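Open Day at the Tridach Workshop: Your Questions

I put this page together after our April open day, when the inbox filled up with the same handful of questions. I ran most of the table demonstrations myself, so if something is wrong in here, blame me and not the others!

What was the two-arm demonstration about?

Sorting. We put a few household things within reach of the arms, and the job is to get each one where it belongs: electrical bits in the dark basket, food in the orange one. A kid could do it in no time, which is exactly why we like it as a demo. You know what the right answer looks like, so you can tell right away when a robot has made a bad choice.

Why is it so slow?

I get this one every single time. We hold the arms to 37 percent of their top speed whenever visitors are in the room, and on top of that the software takes a moment to think before each grip. Cardboard is a good example. Squeeze it too hard and you've got a crushed box, squeeze too softly and it slides right out, so the fingers close in small steps. 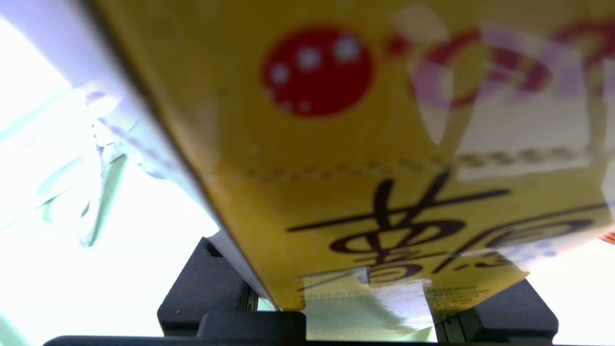
We could make it snappier, and on ordinary workdays we do run it faster. But I'd much prefer that you get a little bored than that somebody's aunt gets startled by an elbow joint.

Does each arm have its own camera?

Yes, there's one down by the gripper on each side, and another up top that looks over the whole table. On the day we had the views up on the big screen by the door. If you stood at the back, you probably saw more than the folks in the front row did.

Why do you use power strips and cables? Isn't that kind of mean?

Ha, a little. Cables are the hardest thing we hand it. A box has nice flat sides, while a cable moves the second you touch it, and it likes to hook itself around whatever is nearby. When it's attached to something heavier, the arm has to work out which part to go for. Around here we call that "the Geum problem," after the old project where we first ran into it (and lost a whole summer to it). 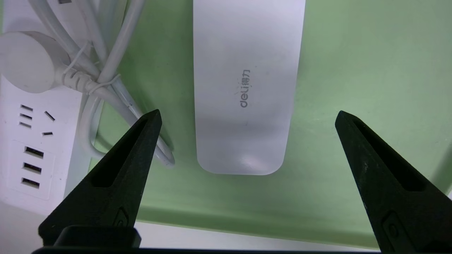 Around and beyond the open fingers: green surface, white power strips and a bundle of cable.

Was somebody steering the arms with a joystick?

Not during the table demo. Ainhoa Collado had the stop button in her hand the whole time, and she's allowed to use it whenever she likes, no questions asked. In the hands-on session after lunch it was the other way around, and visitors did the steering. That's the one with the sign-up sheet.

Do the two arms talk to each other?

Sort of! One program plans for both of them, so it's more like your own two hands than like two people chatting. The tricky part is the middle of the table, where both arms can reach the same spot. One of them usually has to wait its turn, and people often think the waiting one has frozen. It hasn't.

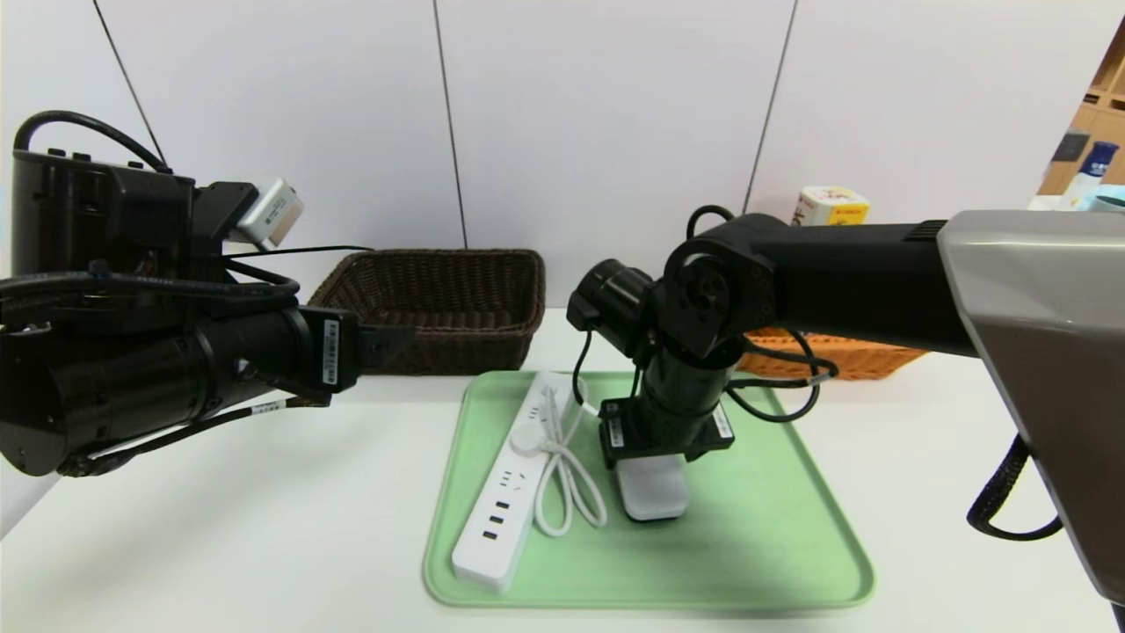
If it really does freeze, we back both arms off and start the round over. We'd planned 10 rounds for the morning and got through them all before the coffee ran out.

Can I bring something from home for it to pick up?

Please do, as long as it's smaller than a shoebox and you won't cry if it gets dropped. No glass, nothing alive, nothing leaking. Leave it at the front desk with your name on it and we'll try to fit it in.

How long is a visit, and how many people can come?

The tour with the demo takes 60 minutes. We can take 75 visitors over the day, split into small groups, and the Ditton building has an elevator if you don't want the stairs. Parking is behind the Metex loading dock, so follow the painted arrows and ignore your phone, which will send you into the alley.

What happens when it puts something in the wrong place?

We leave it there until the round is over and then talk about it with the group. I used to reach in and fix things, and I got told off for it, fairly enough.
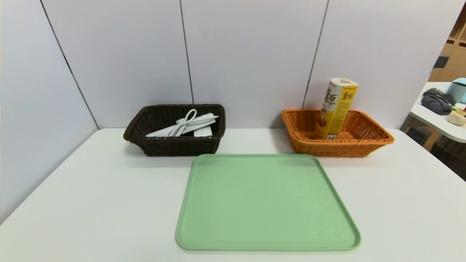

Anselmo Cuesta wrote to us afterward that the talk about mistakes was the best part of his visit, and that he'd happily have swapped the slides for another round of it. He also asked whether we could let each group guess beforehand which item would give the arms trouble. I love that idea, and we're going to try it next time.

When is the next one?

No date yet. Send us a note through the contact form with "open day" in the subject line and you'll hear from me as soon as sign-up opens.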